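Why Does Tape Stick?

Tape has two main parts. The first part is the backing, a thin strip of paper, cloth or plastic. The second part is the adhesive, a soft layer spread over one side of the backing. Adhesive is another word for something sticky.

Everything is made of very small pieces called molecules. Molecules pull on each other a little, but only when they are extremely close together. Two dry bricks do not stick to each other. Their surfaces look flat, but they are full of tiny bumps and dips, and they touch in only a few places.

Tape adhesive is soft enough to flow, although it flows very slowly. When you press on the tape, the adhesive moves into the dips. Now many more molecules are close together, and all the small pulls add up to a strong one.
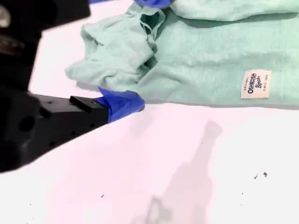 Blue tape wrapped around a black tip.

Pressing matters. This kind of adhesive is called pressure-sensitive, and it needs no water or heat to work. Time matters too. A strip left in place for 20 minutes is often harder to peel than a strip pulled off right away – the adhesive has had longer to flow.

Dust is a problem for tape. The adhesive sticks to the dust, and the dust is not attached to anything. Oil and water also get in the way. Cold makes most adhesives stiffer, so they flow less.

How does tape come off its own roll? On many tapes the back is coated with a thin layer called a release coat. The adhesive holds this coat weakly. At the Savolainen tape works in Giltley, the coat goes on first and the adhesive second. The finished tape is wound onto wide rolls, each 2,000 meters long, and then cut into narrow ones.
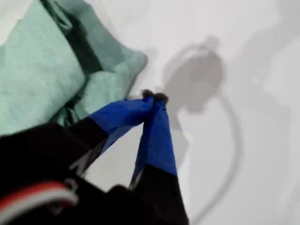 A reader in Mimener wrote to ask why old tape turns yellow and stops sticking, and whether it can be fixed. Air and sunlight slowly change the molecules in some adhesives. They become hard and can no longer flow into the dips. This change cannot be undone. Rolls last longer in a closed drawer.

Try it yourself

You need a roll of tape, a clean plate and a little flour.

1. Cut 2 strips of tape, each 15 centimeters long.
2. Press one strip onto the clean plate. Leave a small end free to hold.
3. Dust the other side of the plate with flour and press the second strip there in the same way.
4. Peel both strips slowly.

Look at the sticky side of each strip and write down what you find.

Words to know

Adhesive: a material that holds surfaces together.
Backing: the strip that carries the adhesive.
Molecule: a very small piece of a material, made of atoms joined together.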